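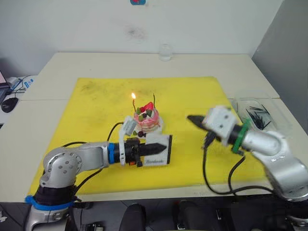

Small Cakes, Big Fuss

January 6, 2025

The December birthdays are behind us and we are still talking about the little cakes! For anyone new to the Cloradow newsletter, the small cake is our favorite size. It serves 3 people with generous slices, it fits on any table, and there is room on top for just enough fruit. Our current pick has pink frosting around the sides, cream on top, a red strawberry, dark berries and a bit of green fruit for color. Put it on a bright yellow mat and a plain white table looks ready for a party (we tried it, and we're not going back to the lace doilies).

Candles are where it gets fun. We like them thin on a cake this small — two are plenty — and a dark green one looks wonderful next to the berries. Push each one in between pieces of fruit, where the cream is deep enough to hold it. Keep your fingers low as you press and it should go in straight.

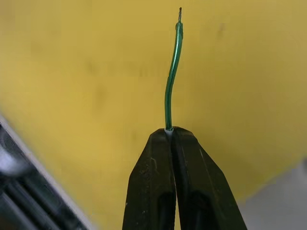 One reader wrote in to say she makes the holes first with a toothpick, then chills the whole cake for half an hour before any candle goes near it. We love this and will be trying it on the next Nalon sponge, which is softer than most.

Set out everything else before you light anything. A lidded clear box is handy for keeping long, thin bits and pieces together, and a mat with a smooth surface gives you somewhere to put down a sticky spatula. Leave the matches on the far side, well away from sleeves.
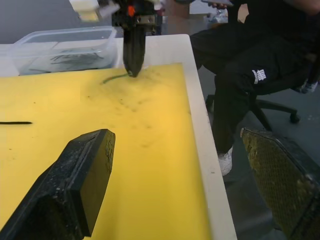
Wipe the mat while the cream is still soft, with warm water and a drop of dish soap. Dried frosting takes a lot more rubbing — ask us how we know. The recipe for the pink frosting is on page 3, and the fruit topping follows it. Send us your own combinations, especially if they involve kiwi!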